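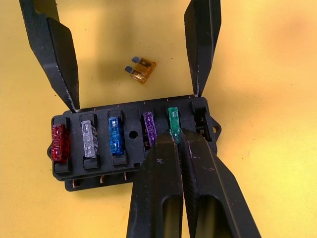 Five blade fuses seated in a six-slot box. The slot at the right-hand end is open.

The blade fuse is the cheapest part in most vehicles and the one most often fitted wrongly. It has a coloured plastic body, two flat legs and a thin strip of metal joining them. When the current runs past its rating for long enough, the strip melts and the circuit opens. Everything else about it, including the colour, is there for the person doing the replacing.

Bhavana Bangera has taught auto electrical work at the Fondesico training centre for 10 years. Her first session each September is spent at a table with a small fuse box and a handful of fuses. No vehicle is involved. Students pull every fuse, sort them, read them and put them back.

"People want to start with the multimeter," she says. "I want them to start with which hole the thing came out of."

The usual colour code for standard and mini blades is quickly learned. Red is 10 amps, blue is 15, yellow is 20, clear is 25 and green is 30. Violet is 3 amps, and it causes more trouble than the rest in poor light, where it can be taken for blue. A 15-amp fuse in a 3-amp position will work perfectly well until there is a fault, at which point the wiring takes the load the fuse should have refused. The number moulded or printed on top of the body settles the matter, and Bangera asks for it to be read aloud every time. Colour codes also change between fuse families, so a larger blade of a familiar colour may carry a different rating.

The body is translucent for a reason. On many fuses the strip can be seen through the plastic, and a clean gap in it means the fuse has blown. A strip that looks whole proves less. Hairline breaks near the legs are easy to miss, and a continuity check takes a few seconds. 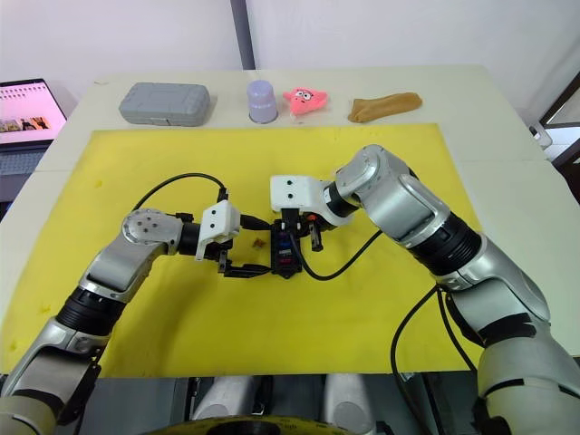
The small black unit upright on the yellow mat, narrowing to a tab at its lower edge.

Bangera prefers a plain mat in a single light colour. Black housings show up well against it and small fragments can be found before they end up inside a connector. Her benches use a yellow one made by Uvgate, chosen after a grey predecessor swallowed too many mini fuses.

Removal is a straight pull. The legs sit between sprung contacts, and levering the body from one side spreads the contacts and loosens the grip on whatever is fitted next. A loose fit raises resistance, resistance makes heat, and the heat browns the plastic around the slot. Usha Kurian, who rebuilds harnesses at the Chettiar workshop, went through 115 fuse boxes taken from vehicles with intermittent faults. She traced 100 of them to poor contact at the slot, with the fuse itself intact.

"The customer has replaced the fuse four times," Kurian says. "It's the same good fuse going into the same bad hole."

She holds the body across its narrow ends, as close to the deck of the box as the neighbouring fuses allow, and keeps the pull square. Pliers with serrated jaws crack the plastic. The small puller clipped inside many fuse box lids is adequate for most jobs, although it is frequently missing. Osik sells a longer version with narrow tips, which Kurian uses where the slot walls stand high.

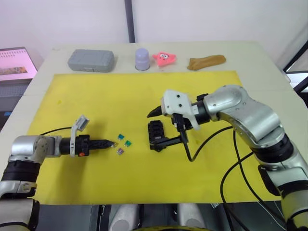
Small coloured pieces grouped on the mat, with the slotted black holder standing to their right.

Parts that come out together should stay together. Bangera has students set theirs down within reach of the box, well inside the edge of the mat, after sketching the layout on paper. Most fuse box lids carry a diagram, but diagrams are often shared between trim levels and may show circuits the vehicle does not have. An empty slot may be normal. It may also be the fault. The sketch records which slots were empty before anyone touched them.

Refitting follows the same order in reverse. Ignition off, rating checked against the owner's manual, legs lined up with the contacts, then firm pressure until the body is fully seated. A fuse that goes in with no resistance should come straight back out so the contacts can be inspected. One that leans may have a bent leg or may only be half home.

Kurian keeps spares in a divided tin, 1,036 at the last stocktake, with each rating in its own compartment. She throws out any fuse with discoloured legs. A fuse that blows again soon after replacement goes on the job card with its slot number, and the circuit is tested before a third one is fitted.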